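How spicy is the laksa at Indora if you ask for mild?

Posted by noodlebound, Jan 3, 2022

My in-laws are visiting and want to try Indora, the Malaysian place next to the Kelmendi bakery. My father-in-law can't take much heat. The menu online lists the curry laksa as "mild on request" but doesn't say what they change. Do they make a separate broth, or just leave the sambal off the top? I'd also like to know if there is anything else on the menu that he could eat without worrying. We'd be a party of six and would probably go early.

tamarind_pot

I eat there a couple of times a month. The broth is one batch for everybody, so "mild" means no sambal and more coconut milk stirred in. It is still warm on the tongue, maybe like a medium salsa. My mother finishes a bowl fine but drinks a lot of water with it.

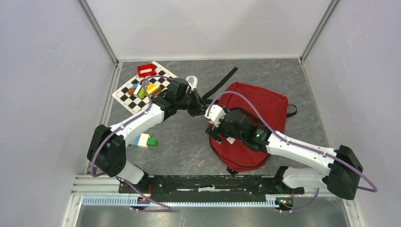
If he wants something with no chili at all, the Hainanese chicken rice is the safe pick. The chili sauce comes in its own little dish — just pass it to someone else. The rice is cooked in chicken stock with ginger and has a good smell to it. The char kway teow can be made without chili too, but you have to say so when you order, and it loses some of its flavor that way.

I would skip the beef rendang for him. It has been hotter since they changed the menu in September. It's $24 now and the portion is smaller than it used to be.

For six people, call first. There are only two big tables and they go fast, even at five.

rirnon_eats

laksa was way too hot for me, had the mild one. go to Tustari instead, better noodles and they have parking

old spoon

Agree on the chicken rice. One thing to add — get the roti canai with the dhal and not the curry. The dhal isn't spicy and they will give you extra if you ask. I've never had trouble parking at Indora, there's a lot behind the bakery that is free after four.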